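Folding quilted jackets flat for under-bed storage
Laundry and Closets > Folding and Storage
5 replies

narrowshelf
Posted 11 October 2026

I have a Vutbridge under-bed box, 30 cm deep, and I want the padded jackets in it with the spare blankets. Folded in half they spring back up and the lid will not close. Vacuum bags are out. I tried the Nutodau ones last winter and the fill stayed flat at the seams for weeks. Looking for a fold that holds without a strap.

hem_allowance
Reply 1

Fold along the quilting lines. The stitching is where the fill is thinnest, so the fabric bends there with little resistance. If you fold across the middle of a panel you are compressing the thickest part and it will push back.

Sequence I use:
1. Zip closed, face down on the bed.
2. Sleeves straight across the back, one over the other, cuffs at the opposite side seams.
3. Sides in to the nearest vertical seam.
4. Roll or fold up from the hem, pressing the air out toward the collar.

The bed matters more than people think. A hard table is fine for shirts, but a padded jacket slides on it.

tarebox
Reply 2

Disagree on step 2. Crossed sleeves put four layers of padding in the center and the stack ends up domed. I lay each sleeve straight down along its own side, so the thickness is spread over the full length. My test piece is a dark teal quilted one with black binding, on top of the pink cartoon blanket it shares a box with.
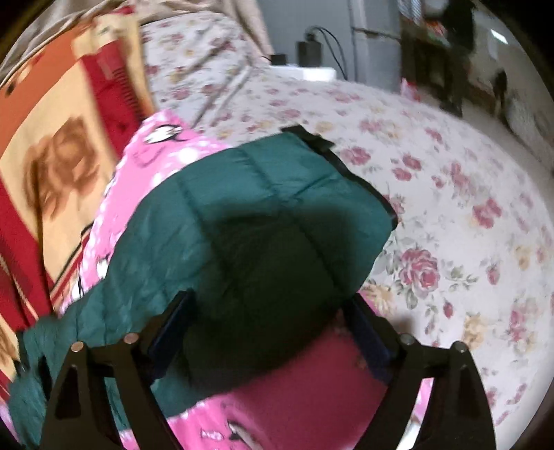
RE: sleeves down vs. sleeves across

hem_allowance
Reply 3

Sleeves down works if the body is wide enough. On a narrow cut the sleeves meet in the middle and you have the same dome, only longer. Also, smooth the body before you touch the sleeves. With the panels bunched like that you can't find a seam to fold on. Pull from the bound edge, since binding does not stretch much and it gives you a straight reference.

The blanket should be folded separately. If you fold the two as one bundle, the blanket takes up the slack and the jacket creases wherever it likes.

flatpack_ellen
Reply 4

I do fold them as one bundle and have had no trouble. Blanket on the outside, jacket inside, and the blanket holds it shut. No strap needed, which was the original question. The bundle does come out thicker, and it will not suit a shallow box. For reference, my box is a Stoica 50 liter and I get two bundles in it.

On weight: my jacket is 500 g on the kitchen scale, so nothing in there is heavy enough to press anything else flat. Do not count on the top layer to do the work.

narrowshelf
Reply 5

Tried both. Sleeves across gave a fold measuring 177 mm at the highest point. Sleeves down was lower but longer than the box, so I turned the collar end under and it fit. The blanket went in flat underneath. Lid closes with light pressure.

Still undecided on the bundle. It held together well, but I had to take the whole thing apart to get the blanket. Does anyone know if the Narnasow divider fits the Vutbridge box, or is it only cut for their own?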